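The Cloth Drawer

At some point in the past decade the Australian household stopped owning rags and began owning microfibre. The old singlet under the sink has gone. In its place is a drawer that will no longer close, stuffed with plush squares in the colours of a wet car park.

I blame the multipack. A pack of six Coritz cloths costs only a little more than a single one, so you buy the six, and by September you have bought another because the first lot has wandered off to the laundry, the boot and the dog. I emptied our drawer onto the kitchen floor and found nearly 100. I had been drying the dishes with a T-shirt.

Folding is where households fall apart. My mother folded in thirds, ironed the thirds, and judged people who folded in halves. The Radden booklet, which comes free with the Radden drawer divider, wants a standing rectangle, filed like a record so you can flick through your cloths of an evening. I have tried this. A thick cloth will stand up for about as long as you are looking at it.

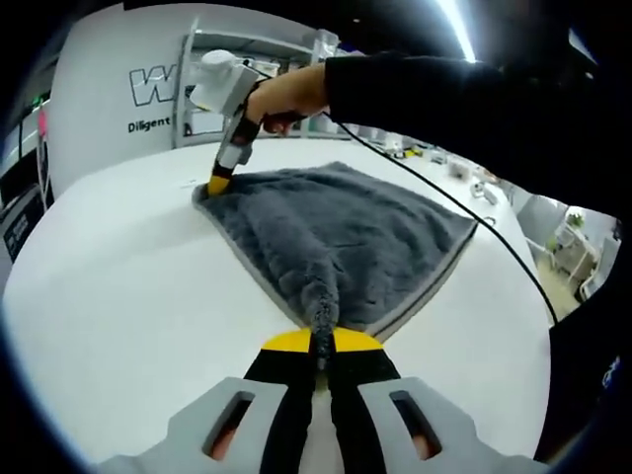
Plush is a different animal from the flat tea towel, and most folding advice was written for the tea towel. Linen takes a crease and keeps it. Pile springs back, slides over itself and hides its own corners, which is a nuisance when corners are what you need. A border helps a good deal: on a dark grey towel with a lighter grey edge, laid out like a diamond on a white table, you can at least see where the thing stops. Pinch a corner, though, and you get a fuzzy twist of fabric where you wanted a point. Smooth it out and start again, or do what I do and fold that bit to the inside.

Washing is simpler, if joyless. Warm water, no softener, and never in with the bath towels, whose lint the microfibre will collect with more enthusiasm than it ever showed for dust. Roussel sells a special detergent for the purpose. I used half a bottle and went back to the ordinary stuff.

As for the drawer, I kept eight for the kitchen and five for the car. The rest are in a bag in the hall, folded in halves.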